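Speaker notes: When the grip force reading lies
Macario Gallegos, Skenport
January 5, 2022

Opening. Say who I am and that I work on the handling side at Skenport. Eifion Trevor did the log analysis and will take the hard questions. The talk covers one fault, from first symptom to fix. Ask people to hold questions until the timeline is done, as most of them are answered there.

Setup. Single arm, two-jaw parallel gripper, wrist camera. The task is sorting play food out of bags and baskets. We use toy fruit because the shapes vary and a dropped lemon costs nothing. Controller is the Madex unit with stock firmware. Grip force is estimated from motor current. There is no force sensor at the fingertips. Say that slowly. The whole fault depends on it.

Symptom. In April the arm began closing harder than commanded on soft items. Commanded force was low and the log showed low. Two foam pieces came out with permanent dents. Operators reported it as "squeezing" and we put it down to a bad width setting. That was the wrong call and it cost us time.

The incident. The gripper closed on a bag neck instead of the item behind it. The plastic bunched between the jaws, the position loop never reached its target width, and the controller kept adding current. The force estimate on the screen stayed flat. The operator pressed the stop. The jaws did not release, because our stop was configured to hold position with the brake on. No injury. A hand was 175 mm from the fingertips when the stop was pressed, which is inside the distance our own procedure allows.

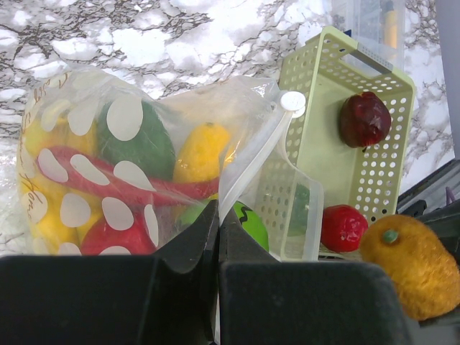 Cause, part one. The current reading goes through a filter that saturates at 255 counts. Above that value the estimate repeats the last good number and sets no flag. On rigid parts we never got near the limit. Thin film that bunches up is a different load, and it took us past the limit on nearly every bad close.

Cause, part two. The stall timeout had been raised to 1000 ms during a Canwood demo to get rid of nuisance trips. It was never put back. The change is in the config history with no comment. Do not name who made it. If asked, say the review process let it through.

Reproduction. Eifion ran 95 closes on empty bag necks, with the guard closed and no one inside the cell. The flat reading showed up as soon as the film folded over on itself. A single layer did not trigger it. Mention that the first attempt used stiffer bags and found nothing.

Fix. Saturated reading now counts as a fault and opens the jaws. Stall timeout is back to the original value. The stop now cuts drive and releases grip for this task only. For heavy parts, holding is still correct, so the setting is tied to the task file. The Dumitrescu cell uses the same controller and has been patched the same way.

What is still open. Release on stop means a dropped object, and we have not done that assessment for glass. Fingertip sensing is on order. The camera could detect film between the jaws before closing, but the detector misses clear plastic too often to count as a safety function. Do not oversell it.

If time is short, skip the reproduction section and go straight to the fix. Leave the current plot up during questions. Eifion has the raw logs on his laptop.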